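Search this site
Enter keyword
Go

March 2019
Zawadi Nyamweya

Consumer Claims and Household Spending
Handout 4: Does a tidy kitchen save you money?

Read this before the seminar. It replaces the handout from December, which leaned too hard on one survey and let a few weak arguments through.

The claim we are testing goes like this. If you own fewer kitchen things and store them well, you will cook more at home, waste less food and spend less. You will find it in magazines, in store leaflets and in a good many books about household order. It sounds right. Most people who hear it nod. That is a reason to slow down, since a claim that flatters what we already believe gets a free pass on evidence.

Start by splitting it up. There are at least two claims packed in there. One is about owning less. The other is about storing what you own. They get sold together, but they pull in opposite directions, and the second one usually involves buying something.

1. What the evidence looks like

The Hulia survey is the one most often passed around in this course, so we will use it. It reached 390 households in and near Duvotcombe by mail. Each was asked to rate the order of its kitchen and to estimate its monthly food spending. Households that rated their kitchens as orderly reported lower spending.

Before you write that down as a finding, look at how it was made. Both numbers came from the same person, filling in the same form, at the same sitting. Somebody who likes to think of the household as well run will shade both answers in the same direction. No receipts were collected. No one visited a kitchen.

Then there is income. The survey asked about it, but only 300 of the forms had that part filled in, and the summary never says which households skipped it. It also says nothing about household size in the section where spending is compared. A person living alone has an easier kitchen to keep in order and a smaller food bill. You could get the whole result out of that and never need tidiness at all.

I am not saying the result is false. I am saying I can't tell, and neither can the people who quote it.

2. Storage products and the countertop problem

The usual advice is to get things off the counter. The usual product puts them back on it. Racks, stands, tiered shelves and hooks are sold as space savers, and some of them do save space, if you had the space problem they were made for. A stand for mugs takes up room at its base whether it holds a full set or one cup. A cabinet shelf you already own takes up no new room at all.

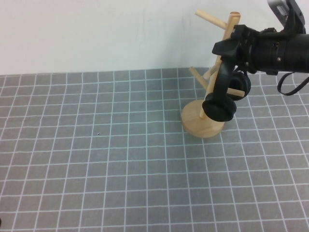

Fig. 1. Mug tree in light wood on a thick round base.

Shemweta, the housewares catalog we looked at in class, describes its countertop range as "paying for itself." Ask how. The copy never says what cost goes down. Fewer broken mugs, maybe, but then we would want to know how many mugs a household breaks in a year when they sit in a cabinet, and how many when they hang on a stand next to the sink. I have looked for those numbers and come up empty. My guess is that the difference is small and could go either way — hanging things get knocked.

Notice the wording as well. "Helps you reclaim your counter" can't be checked. "Frees up a stated number of square inches compared with stacking" could be, and the catalog doesn't say it.

3. The trial that gets quoted

The Fleken trial is better than the survey, and it is still not good. Eight households reorganized their kitchens with the help of a paid adviser and then kept grocery receipts for 4 weeks. Average spending fell by roughly a tenth against what they had told the adviser they spent before.

Problems, in no special order:

The "before" figure is a guess and the "after" figure is receipts. People are bad at guessing grocery spending. You can't subtract one kind of number from another and call the answer savings.

There was no comparison group. Anyone asked to keep every receipt may spend less for a while just from keeping receipts.

The households cleared out their cabinets as part of the process. They would have found canned goods and rice they had forgotten. Eating through those lowers the bill for a few weeks, once. A trial that ends while people are still working through old pasta tells us very little about the following year.

The adviser's fee was left out of the sums. So was anything the households bought to get organized.

4. What would change my mind

A longer trial would be a start. Receipts on both sides of the change. A second group that keeps receipts and does nothing else. Storage purchases counted as spending, which they are. Even then I would want to know whether people kept the new arrangement going, because plenty of us have cleared out a drawer in a burst of good intentions and found it full again by spring.

There may be perfectly good reasons to have an orderly kitchen. You might find it pleasant to cook in. You might like the look of your mugs. Those are matters of taste and need no defense in this course, but they should not be dressed up as thrift.

For the seminar

Bring one printed ad or catalog page for a home storage product. Underline every statement that could in principle be checked, and circle the ones that could not. Write a short paragraph on the strongest claim you underlined: what data would you need, who could collect it, and what would it cost?

Do not use the Shemweta page. We have done that one to death.

Reread section 2 of Handout 3 on self-reported spending if the point about the Hulia forms was not clear.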